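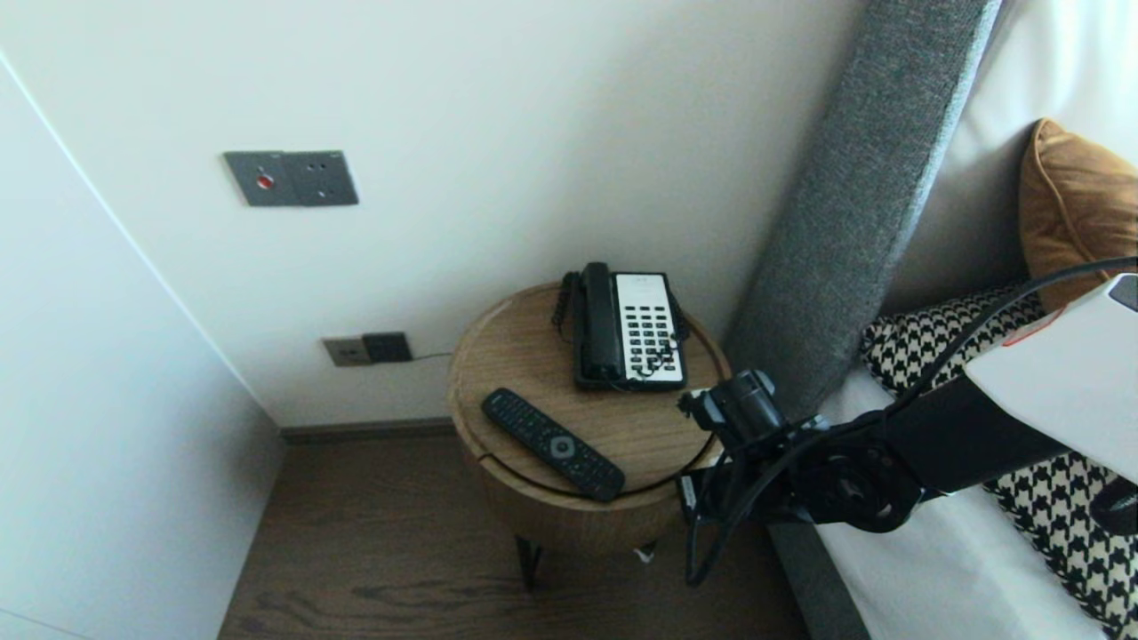 Home Rooms FAQ Contact
2 min read

Room questions at Gravon House, Pallstead

How do I reach the front desk?
Dial 0 from your room at any hour. The phone is the black and white one on the round bedside table, next to the remote. Outside calls go through the desk.

Where can I charge my own phone?
There is an outlet low on the wall near the table. Adapters can be borrowed at the desk for a deposit of $2.

The remote has stopped working. What now?
Call us and we will bring batteries. A lost remote is charged at $31.

Can I move the table?
Yes, but please unplug anything nearby first and put the table back before checkout.

Is there a room safe?
No. The desk can hold valuables until 11 p.m.

Related
Parking at Gravon House
Getting here from Reltberg
December hours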